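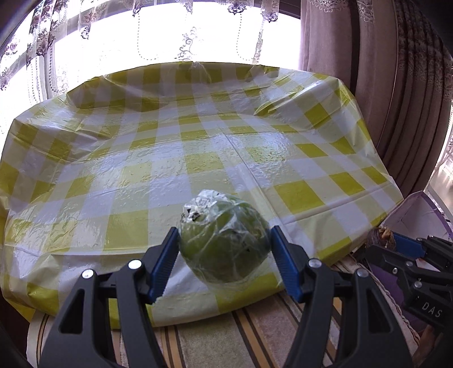
Storing a film-wrapped cabbage, and removing fold lines from a plastic table cover

Posted in Kitchen and Household by Pirnska

I help to run the dining room of a small residents' association, and I am revising our kitchen notes before December. Cabbages are delivered to us tightly wrapped in clear film. Should the film stay on until the cabbage is used? I would also welcome advice on the checked plastic cover on our long table, which keeps its fold lines after weeks of use.

Nomvula Ngubane

A whole cabbage may remain in its film under refrigeration, provided that the film is intact and no moisture has collected beneath it. Once the head has been cut, the film should be replaced with a fresh piece and the cut face covered completely. Outer leaves with small dark spots may be removed and the remainder used, unless the leaves are soft or have an odor.

Oranges should be kept apart from cabbage in longer storage – an hour together on the table is of no consequence.

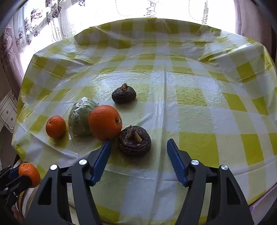 Can a hair dryer be used to take the creases out of a plastic tablecloth?

A hair dryer on a low setting is suitable for most vinyl covers. Hold it at least 15 centimeters from the surface, keep it moving, and smooth the crease by hand as the material softens. Clear the table first, and allow the cover to cool flat before anything is placed on it.

Bustamante

Our hall has a cover of 145 by 500 centimeters, and the dryer method took most of an evening. We now store it rolled on a cardboard tube. The lengthwise crease has faded, although the one across the far end remains. An iron is not recommended under any circumstances.

Damau

Take the film off the cabbage. We always do and have had no difficulty. I cannot comment on the tablecloth, as ours is cotton.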